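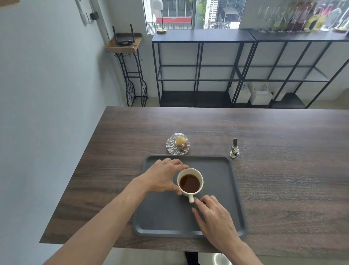 ## 4. Lo que la norma no pide

La guía interna de Flastthorpe, que tomamos como punto de partida, contiene 20 reglas para grabar demostraciones manuales destinadas al aprendizaje de robots domésticos. De ellas, 17 se ocupan del archivo: nomenclatura, sincronización, metadatos, almacenamiento. Las tres restantes hablan de la tarea, y lo hacen en términos tan generales que resulta difícil imaginar una grabación que las incumpla. «La superficie debe quedar despejada en la medida de lo razonable» es la más concreta.

Nuestra objeción es de método. Una regla que no puede infringirse no ordena nada, y las auditorías que la dan por cumplida tampoco informan de nada. Sumampouw y Lo revisaron por separado 900 demostraciones de limpieza de bandejas con esa guía en la mano y no rechazaron ninguna por motivos relativos a la tarea. Los responsables de la guía lo presentaron como prueba de calidad. A nosotros nos parece más bien un síntoma de que el instrumento no mide.

### 4.1. Objetos que permanecen en la superficie

El caso de la bandeja con una taza llena ilustra bien el problema. Limpiar alrededor de un recipiente con líquido es una tarea distinta de limpiar una bandeja vacía: cambian la trayectoria, la fuerza admisible y el coste de un error. La guía asigna a ambas la misma etiqueta, «limpiar bandeja», y deja al anotador la libertad de mencionar o no la taza en el campo de observaciones. Ese campo es opcional. Quien entrene una política con las etiquetas tal como se entregan mezclará las dos tareas sin saberlo.

La Figura 3 recoge una situación de este tipo, con el paño doblado en la parte de la bandeja más próxima a la persona, la mano derecha extendida sobre él y la izquierda apoyada junto al borde. La taza está más atrás, con líquido oscuro en su interior. Con las reglas vigentes, nada obliga a registrar ninguno de estos hechos salvo la presencia de la bandeja.
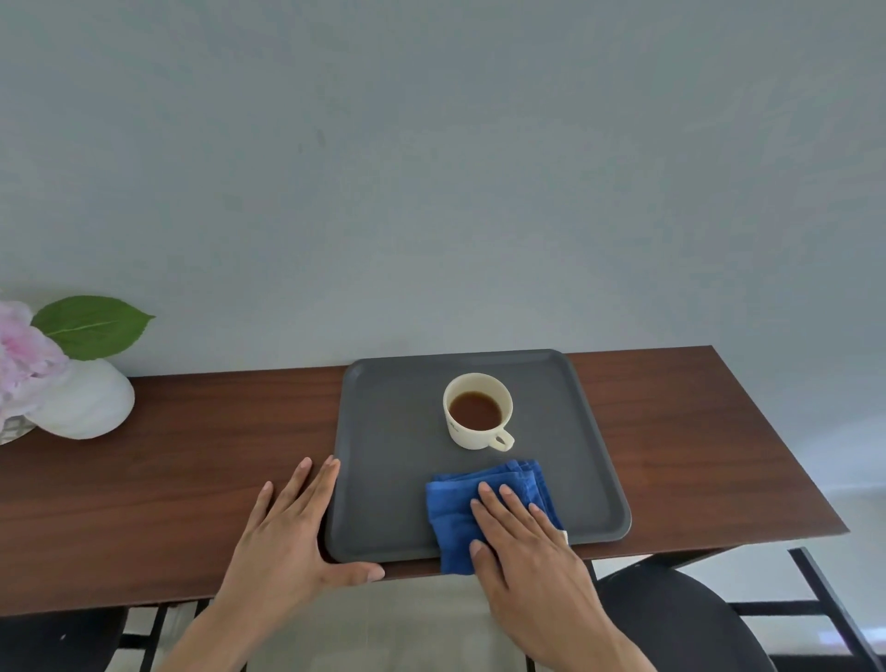 Proponemos, por tanto, que la etiqueta incluya tres campos obligatorios: objetos que permanecen sobre la superficie, estado de cada recipiente (vacío, con contenido, no visible) y distancia mínima entre el paño y el recipiente más cercano. El tercero es el más discutible. Kakakhel sostiene que estimar distancias a partir de una sola vista introduce un error mayor que la variable que se pretende controlar, y no tenemos datos para contradecirla. Como solución provisional sugerimos una escala ordinal: separado, próximo, en contacto. Es tosca – pero dos anotadores pueden discrepar sobre ella de forma comprobable.

### 4.2. La mano que no limpia

Las guías que conocemos, incluida la de Dirnero, describen la acción como si la ejecutara una sola mano. La otra se trata como ruido. En las demostraciones bimanuales esto es un error: la mano de apoyo puede impedir que la bandeja se desplace, y un robot de un solo brazo que imite el movimiento del paño sin esa sujeción resolverá un problema mecánico diferente. El riesgo aumenta si la bandeja sobresale de la mesa, circunstancia que tampoco figura en ningún formulario.

Distinguir el apoyo del simple reposo no es trivial. En la Figura 4, los dedos de la mano izquierda se reparten entre la bandeja y el tablero, mientras la derecha se apoya en el paño, que toca la taza. ¿Sujeta la izquierda la bandeja, o descansa? Un fotograma no permite decidirlo, y desconfiamos de cualquier protocolo que pida al anotador que lo decida de todos modos. Lo verificable es el contacto, y el contacto es lo que debería anotarse.

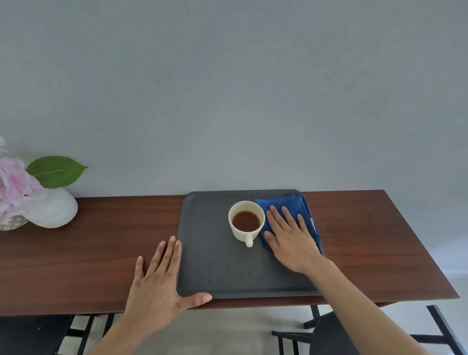 Chuang aplicó los campos propuestos a un subconjunto de 700 demostraciones. El tiempo de anotación aumentó, como era de esperar, y no afirmaremos que el aumento se compense con un mejor rendimiento de las políticas entrenadas: no lo hemos medido. Tampoco lo ha medido Belton, cuyo informe técnico atribuye a su lista de comprobación una mejora que, a falta de grupo de control, podría deberse a la mera experiencia de los operadores.

### 4.3. Alcance

Estas recomendaciones se limitan a tareas de limpieza sobre superficies pequeñas y elevadas. Extenderlas a cocinas completas, como propone Yang, nos parece prematuro. Tampoco defendemos que los nuevos campos adquieran rango de norma antes de conocer el acuerdo entre anotadores, que Tuhumury examina en la sección 5.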